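Skalldale Warm Rooms: second progress report to the Orkano Fund
Period covered: to the end of November
Prepared by Murdo Kerr, project lead

1. Where we are

The short version is that the heating scheme is running, most of the money has gone where we said it would, and I am less sure than I was in the spring that it does what the application claimed. The application said that cutting heat loss in shared rooms would bring people back into them over the winter. We have cut the heat loss, or I think we have. The second half of the claim is still a hope.

Of the 43 public and shared rooms on the original list, 30 now have draught work finished and a temperature logger on the wall. Seven dropped out, four of them over insurance and three for reasons I never got in writing. The rest are waiting for MacKinnon, who did the first batch well and has been hard to pin down ever since. His last message said he would be back up the glen "once Ollota is done". Ollota was due to be done in September.

2. What the loggers say

I would ask the Fund to treat the early figures with care. The loggers show warmer evenings in most of the finished rooms compared with last November, but last November was bitter and this one has been mild and wet. A room can look improved on paper when all that has changed is the weather outside it. The contractor's summary puts the whole gain down to the draught work. I don't accept that and I have asked for it to be redone against outside temperatures.

Floors were the other open question. The survey we inherited blamed cold floors for most complaints, and recommended underlay nearly everywhere.
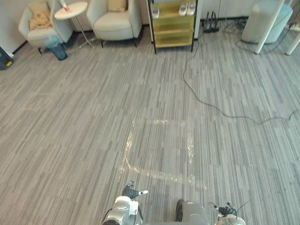
I have held back on that spending. The survey was done by people who also sell underlay, and the complaints they quoted came from two rooms, both with a gap under the outside door you could post a newspaper through. With the gaps closed, one of those two has had no complaints at all. The other still has the same man complaining, and he was complaining before the survey. Until we have a full cold spell on record I would rather keep the floor money where it is.

3. Whether anyone is using the rooms

We logged 347 visits in the period. It sounds healthy until you ask what a visit is. Some keyholders write down everyone through the door, including the person who came to read the meter. Others fill in the sheet at the end of the month from memory. One returned a sheet with the same number in every box. I have kept that one out of the total, but I can't swear to the others.

What I can say is that evening bookings are up a little and daytime use is flat. The application promised the opposite – older residents coming in during the day to save on heating at home. When I asked a few of them, the answer was mostly the bus. It goes down at ten and comes back at four, and six hours is a long time to sit in anybody's warm room.

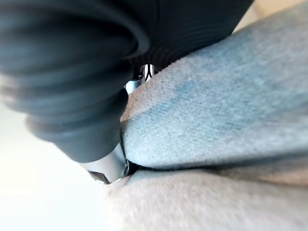 4. Spending

Draught work is under budget, mainly due to the rooms that dropped out. Loggers are over budget. We bought the cheaper model, then had to buy better batteries for it, and I should have seen that coming. Travel is on target. Furnishing is slightly underspent, and I have turned down two requests for new tables which had no bearing on warmth that I could find.

The publicity line is untouched. The plan had a leaflet going to every house in Skalldale. I would like to move that money to minibus hire for the coldest months, on the grounds that people know the rooms are there and can't get to them.

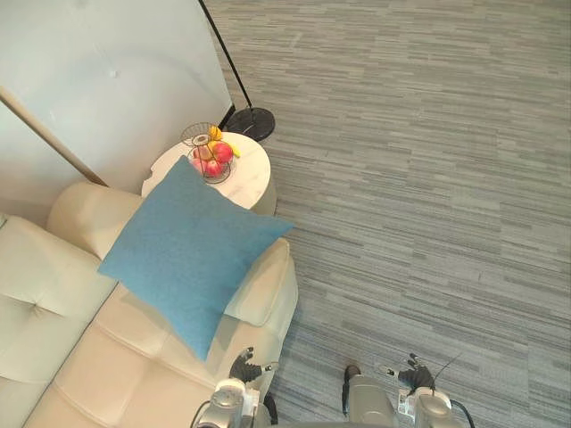 Cream sofa with a light-blue cushion.

5. Risks

MacKinnon not returning before the frost is the main one. I have a second quote, well over what he charges, and will need the Fund's agreement before I take it.

The next is the visit count. We are changing to a plain signing-in book from next month, with a column for how people travelled. Numbers will probably fall when we do this, and I would sooner warn you now than explain it later.

The last is the claim itself. If we get a proper cold spell, the loggers recording and the minibus running, we will have something worth reading by spring. If the winter stays mild we will have spent the grant on decent door seals and learned very little about people's habits.

6. Decisions needed from the Fund

Approval to move the publicity money to transport.
Approval in principle for the second draught-work quote, to be used only if MacKinnon gives no start date by the end of next month.
Agreement that floor spending stays on hold until the next report.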